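Foro Gatero > Cocina y mesa > Platos, bandejas y cacharros
Tema: ¿Fregáis a mano los platos buenos o al lavavajillas sin miedo?

luna_de_migas
30/09/2019
Buenas a todos. Llevo tiempo leyéndoos y por fin me animo a abrir un tema, que a lo mejor es una tontería pero en casa nos tiene divididos. Heredamos de mi suegra una vajilla blanca de diario, la Temport de toda la vida, platos redondos sin dibujo, y yo la he fregado siempre a mano. Siempre. Mi marido dice que es perder media tarde cada domingo y que para eso compramos en junio el lavavajillas, que nos costó 300 euros de segunda mano y que según él está muerto de risa debajo de la encimera.

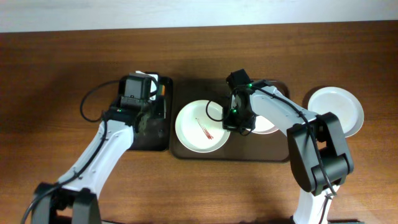

El caso es que el domingo pasado fuimos 9 a comer (croquetas, ensaladilla, un asado que me quedó algo seco, la verdad) y acabé fregando hasta las seis mientras los demás tomaban café tan tranquilos. Y ahí empecé a dudar. A mí fregar no me disgusta, me pongo la radio y se me va la cabeza a otras cosas, pero tampoco quiero ser la que siempre se pierde la sobremesa. ¿Vosotros qué hacéis? ¿Se estropea tanto el esmalte como decía mi suegra?

cazuelita47
Bienvenida, luna. Yo tengo la misma, heredada también, y va al lavavajillas desde el primer día. Programa corto, poca pastilla y los platos bien separados para que no se golpeen unos con otros. No les he notado nada raro. Lo que sí se me estropeó fue una fuente con filo dorado, esa salió pelada a la segunda vez y todavía me acuerdo del disgusto. Pero lo blanco liso aguanta lo que le eches, mujer, siéntate a tomar el café.

norte_y_sal
Pues yo no estoy de acuerdo, cazuelita, con todo el cariño. A mí se me quedaron mates en un par de años y antes brillaban que daba gusto verlos. Puede ser el agua de aquí, que es durísima, no digo que no, pero desde entonces los de las visitas los lavo a mano y los de diario que se apañen. Y otra cosa, luna: fíjate en con qué los frotas, que mucha gente le echa la culpa a la máquina cuando el estropicio venía de antes. La cara verde del estropajo es para las sartenes viejas y para la parrilla.
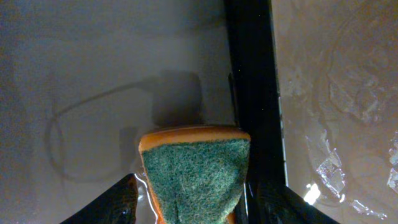
Yo en los platos uso siempre la parte blanda, con agua templada y una gota de jabón, y si hay algo pegado lo dejo en remojo mientras recojo el resto de la cocina. A mi madre le parecía una manía, ella le daba con la parte verde a todo, y hay que ver cómo tenía la vajilla – llena de rayitas grises que ya no se iban con nada.

luna_de_migas
Ay, norte, que me has pillado. Yo a veces le doy con lo verde cuando se queda el huevo seco, lo confieso. ¿Y esas rayas grises no tienen arreglo? Porque en dos o tres de los hondos las veo si los pongo al trasluz.

norte_y_sal
Muchas veces es marca de los cubiertos y sale con pasta de bicarbonato y paciencia, frotando con un trapo húmedo. Si es arañazo de verdad, ya se queda. Prueba primero en uno por detrás.

pan_con_tomate
Aprovecho el hilo para romper una lanza por las bandejas, que siempre son las olvidadas. En casa pasamos al sistema de bandejas hace años: se pone todo encima, se lleva a la mesa, se trae de vuelta y te ahorras 300 viajes a la cocina. Las mías son de Zemumard, oscuras, una más pequeña para vasos y salseras y otra grande para los platos. Esas sí, a mano y secándolas en el momento, que en lo oscuro se ve cada gota de cal. Las compré en Manalo, en la tienda que hay al lado del mercado, y ahí siguen.

Lo que os recomiendo es no apilarlas todavía húmedas. Yo las dejo un rato sobre la mesa y luego las guardo de canto, al lado de la tabla del pan.
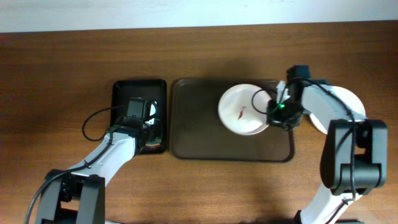
cazuelita47: pan, lo de guardarlas de canto te lo compro, pero lo de secarlas a mano cada vez... con tres criaturas en casa yo eso no lo veo. Las mías se escurren solas y si queda cal, pues queda cal. Un chorrito de vinagre en el trapo una vez al mes y andando. Y sigo pensando que le dais demasiadas vueltas a lo de la vajilla, que los platos están para comer en ellos.

norte_y_sal
Vinagre sí, pero aclarando bien después, que luego huele todo a ensalada.

luna_de_migas
Qué gusto leeros, de verdad, no esperaba tantas respuestas. Creo que voy a hacer la prueba con unos cuantos platos llanos en el lavavajillas y dejar los hondos a mano de momento, y ya os contaré. Mi marido lee esto por encima de mi hombro y dice que cazuelita tiene toda la razón, cómo no. Por cierto, pan, ¿la bandeja grande te cabe en el fregadero o la lavas por mitades? El mío es de un solo seno y no muy hondo.

pan_con_tomate
Por mitades, y salpicando media cocina. Ponte un paño en el suelo.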